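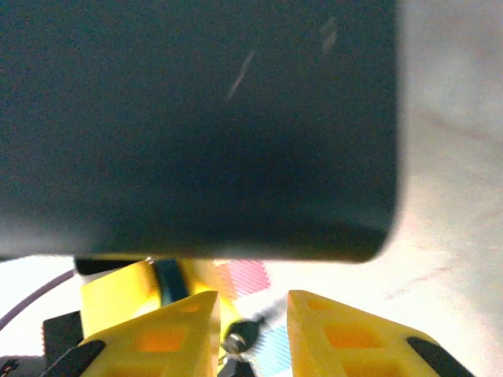
Gadisa Woldemariam does not agree that a dark surface is the easy choice for a busy room. Dark things forgive coffee, he wrote to us after he read the first edition, but they never forgive a scratch, and your book should say so before it says anything about color.

We took the remark seriously, and the chapter now begins with wear. Color comes second.

Chapter 3
Plain Surfaces and Checked Surfaces

Print this page | E-mail this page
Reading time: 6 minutes

In the previous chapter you learned to measure a room and to draw its walls on squared paper. Now we put something on these walls, and on the tables and shelves that stand against them. For most students this is the part of the course they were waiting for. It is also the part where the most money is lost, so please read slowly and keep your notebook open.

When you finish the chapter, you should be able to say what a plain surface will look like after one year of use, to tell a woven check from a printed one, to hang a checked panel so that its lines do not quarrel with the lines of the room, and to write a surface note for a client.

3.1 What a plain surface shows

A plain surface has one color, and because of this the eye has nothing to do there except look for what is wrong. A mark of a few millimeters can be seen from the door. On a patterned surface the same mark is lost among the lines.

Which marks are seen depends on the color. On white and cream, the eye finds everything that is darker: finger marks, drops of tea, the gray shadow that comes around a light switch. On charcoal and black, it finds everything that is lighter: dust, flour, dried water, and scratches. A scratch on a dark painted object is often pale, for two reasons. The tool may have gone through the color to the material below it, or it may only have made the surface rough along a line, and a rough line sends the light back in many directions. In the first case the color is gone and must be painted again. In the second case a little wax sometimes hides the line for some months.

There is a simple test which separates a scratch from a smudge. Wipe the place one time with a soft damp cloth and let it dry. A smudge becomes weaker or moves. A scratch stays where it was, and you can usually feel it with the nail of a finger. Do not use a rough sponge for this test. Many students make their first scratch while they look for one.

Matte or glossy is a separate question from light or dark. A matte surface spreads the light, so the color looks even and calm, and small waves in the material are not noticed. But matte paint is easily polished by rubbing. The corner of a matte cabinet where people pass with their coats will become shiny with time, and cleaning cannot bring the matte back. A glossy surface is easier to wipe and shows each wave, each hair under the paint and the reflection of each lamp.

Note also the meeting of two surfaces. A dark object in front of a white one looks sharper at its edge than the same object in front of gray. If the corner of the object is rounded, the curve is seen very clearly. Designers use this when they want a good shape to be noticed. When the shape is poor, or the corner is damaged, it is kinder to choose a background nearer in tone.

White walls are rarely only white. Plaster and textured paper have small hills and valleys, and the light from a window draws them. Colored things nearby also give a little of their color to the wall. Before you choose "a white" from a card, look at the wall in the morning and again with the lamps on, and write down both.

3.2 Checks, woven and printed

The word "check" covers many patterns. In this book we keep to three names. A simple check has squares of two colors, as on a chessboard. A gingham has squares of full color, squares of half color and squares of white. A plaid has stripes of different widths, which cross and make a more complicated net.

Gingham began on the loom, and its rule comes from there. The weaver sets colored threads and white threads in equal bands, first along the length of the cloth and then across it. Where color crosses color, the square is full. Where white crosses white, the square is white. Where color crosses white, the eye mixes the two threads and sees the half tone. No other result is possible, and so a woven gingham can be checked like a sum in arithmetic.

A printed gingham is free. The printer can put six colors in one grid, can leave out the half tones, or can draw them as thin slanting lines with white between. From far away the lines melt together and we read a soft color. From near we see the lines again. This is why a printed check may look pastel on the shop wall and much stronger on the kitchen table, where the face is close to it. Look at your sample at both distances before you order.

To learn which kind you have, turn the material over. Woven color is nearly the same on both sides. Printed color on cloth is usually weaker on the back, and on paper or board it is absent.
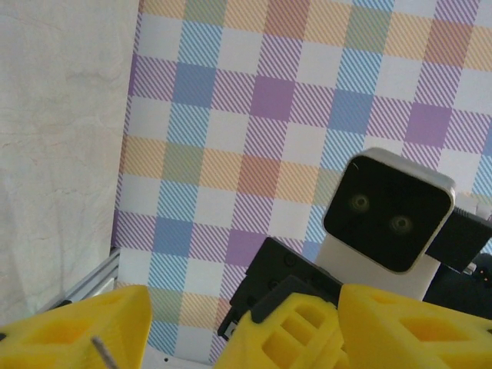
When a checked panel is put next to a plain wall, the border does more work than the pattern. If the panel ends in the middle of a square, the eye wants to finish the square and feels that something is missing. A narrow border in one of the colors of the check closes the pattern and lets the wall begin. The color should be one of the darker ones. Purple or blue will hold the edge well, while peach will disappear next to white in evening light.

The second difficulty is the level. Plain panels may hang a little crooked for years and disturb no one. A checked panel has many straight lines, and each of them is compared with the shelf, the ceiling and the window. Hang it with a spirit level, and afterwards look at it from the place where people really sit. In an old house the ceiling may not be level. Then you must decide which line the panel will obey, and as a rule we follow the nearest long line and forget the far one.

The third is scale. Large squares make a small wall smaller. Take a square between your thumb and finger and walk back to the far side of the room. If you can still count the squares without effort, the pattern will be active in that room, and the furniture in front of it should be quiet.

3.3 A case for discussion

The Ambaye reading room in Clusthorpe was repainted in June. The owner had a budget of 3,732 and wished to keep the dark cabinets, which were sound but scratched on the doors. The first offer, from the workshop Rudano, was to sand and repaint all the doors for 3,000. The second, from Wudemden, was to repaint only the doors at hand height and to cover the wall behind the reading table with a checked panel, for 829. The owner accepted the second offer. The upper doors still carry their old marks, and visitors seldom speak of them. The new doors are a little blacker than the old ones, and of this the visitors do speak.

Questions of the kind "who was right?" are not useful to us now. Read the case again and write in your notebook which surfaces in the room were plain, which was checked, and from which distance each of them was usually seen. Then write a surface note to the owner, not longer than one page, in which you explain the difference between the old black and the new one. We will come back to your note in section 3.6, after you have mixed your own grays.

Page revised 25 September 2024

Print this page | E-mail this page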